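Nukadau Home Textiles

Home Our Story Fabrics School Visit Contact

About Us

Nukadau is a small company for home fabrics and also a school for the people who want to make them. We print, cut and sew bedspreads, curtains and covers for headboards, and in the rooms upstairs we teach the same work to adults. Many visitors ask us which of the two came first. The school came first, by almost two years, and the company grew from it when the students had made more bedspreads than their families could use.

The founder of the school is Pilar Ulloa. She had worked a long time as a pattern cutter for a curtain maker, and when that business closed she rented one room with a big table and three sewing machines. Her first course had five students. One of them was Ivar Vik, who came to learn how to repair the seat of his boat and stayed. Today he is responsible for the workshop, for the machines and for the orders of cloth. The boat is still not finished.

The name Nukadau was the name of the laundry that was in the building before us. It was painted on the wall over the door in large letters, and to remove it would cost more than our first sewing machine. We kept it, and after some months everybody called us by this name.

What we make

The largest part of our work is bedspreads. We make them in four sizes and also to measure, because old beds have very different dimensions and the customers are often disappointed with what they find in shops. A bedspread to measure needs about 45 days from the order. In September and before the winter holidays it can need 55, and we prefer to say this at the beginning.

Our patterns are mostly of plants. Pilar began with leaves for a practical reason: when two pieces of cloth are joined, a large leaf forgives a small error in the seam, and a stripe does not forgive it. Later we learned to like the leaves for themselves. We now have three families of pattern. Gretix is the family of the large leaves and scrolls, in brown and rust colors. Erdem has small flowers on a light ground. Bidik has no drawing at all, only the weave, and it is made for people who already have enough pattern on their walls.

The dark colors were a difficult decision. For a long time we sold only cream, gray and pale blue, and we were told by two different shops that brown bedrooms were finished forever. Then Florencia Lucero joined us as a designer and made a set of samples in dark brown, with the pattern only a little lighter than the ground. She wanted that a person sees first the color, and the leaves only after. We printed a small quantity and it was sold before we had prepared the price list. 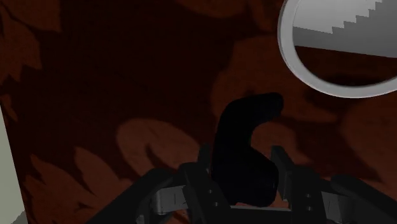
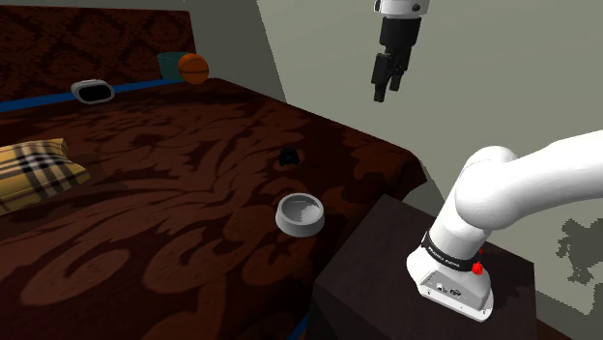
Page last changed: September, by F. Lucero

Florencia also brought to us the habit of looking at a room in its complete form before choosing a fabric. When you come for advice, she will ask you about the floor, the lamps and the direction of the window. A dark pattern can almost disappear in a corner with little light and be very strong near a window, and it is good to know this before the cloth is cut. If you have plain walls you have more freedom. If you have a strong wallpaper, please bring a piece of it or the name of the color, and we will look together.

The school

We give courses in cutting, sewing, simple upholstery and block printing. The groups are small, never more than eight people, and each student has a machine for the complete course. Maximiliano Iturra teaches upholstery. He asks every student to take apart one old headboard or chair before making a new one, and many say that in this first evening they learned the most — also that they needed to buy better gloves.

Yi-an Ok teaches printing. She studied textile printing and after that worked in a paper factory, so she knows very much about inks and is strict about washing the tools. In her course each student draws a leaf, cuts it in a block and prints it on a cushion cover. The best drawings are sometimes used in our own patterns. In this case the student is paid and his or her name is written on the label, as it should be.

Evening courses begin at 6:30 p.m. You do not need experience. You need to be able to stand for two hours, and for upholstery you should be able to hold a staple gun. The school has received 500 students until now, and a few of them work today in the company.

How we work

We keep the pattern of every piece that we make to measure. The last one in the book has the number 1617. If your bedspread was made by us and you wish a second one, or curtains in the same fabric, tell us the number that is sewn in the corner and we do not have to measure again. We also repair our own pieces. For a small seam we ask nothing, for a new border we ask the price of the cloth and one hour of work.

The pieces that remain from cutting go to the school, where the beginners practice with them. For this reason many cushions in the neighborhood have the same leaves as our bedspreads.

Visit us

The workshop has its entrance from the courtyard, under the old laundry letters. Please ring twice, because the machines are loud. If you want to speak with Florencia about a complete room it is better to write before, as she is often with customers in their homes. For questions about courses you can ask any of us.

Recent
How to measure a bed with a footboard
New colors in the Bidik family
Block printing: places for the next course
Washing dark fabrics at home
Maximiliano's list of tools for beginners

© Nukadau Home Textiles and School Contact Back to top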